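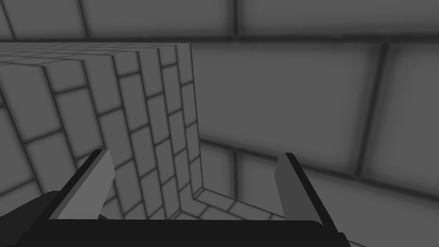 Rirnis, 29 September 2026

Print this page | E-mail this page

About Tastari

Tastari is a small company that tests robot software before other people pay for it. Most of what reaches us comes with a video in which everything works. We have learned to distrust the video.

Our current job is Prenari, a simulator kit sold to firms that want to train a two-fingered gripper on a computer before buying the real one. It builds tiled rooms, puts a gripper in them and lets you drive it from a view just behind the fingers. The seller says up to 2000 practice runs can be done overnight. We got 666 on our office machine, and we would like to know what theirs cost.

The rooms are plain. Gray panels, brick-pattern tiles, soft even light. That makes for easy viewing, and it is also our main complaint. A gripper that does well under light this kind may do badly in a warehouse with one bad lamp and a wet floor. Ask any vendor how much of the practice carries over — then ask who measured it.

12 shares | 3 comments
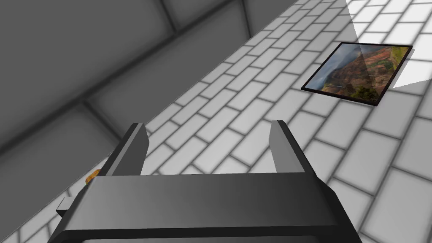 What we do with a kit like this

We run it for 180 hours on our own tasks, and the seller doesn't get to pick them. We look for surfaces that pass through each other, fingers that close on nothing and report a grip, and views where the palm hides what the operator needs to see. Prenari puts a lot of palm in view. We have told them so.

Lempi Räsänen started Tastari in March, after years of buying automation for Kinnear, a parts supplier. She signs every report, including the ones the seller hates. We take a flat fee, paid before testing begins, and no commission on anything.

Our verdict on Prenari is still open. It is pleasant to use and the setup guide is clear. Whether it saves a buyer any money is a separate question, and so far we have only the seller's word for it.

Print this page | E-mail this page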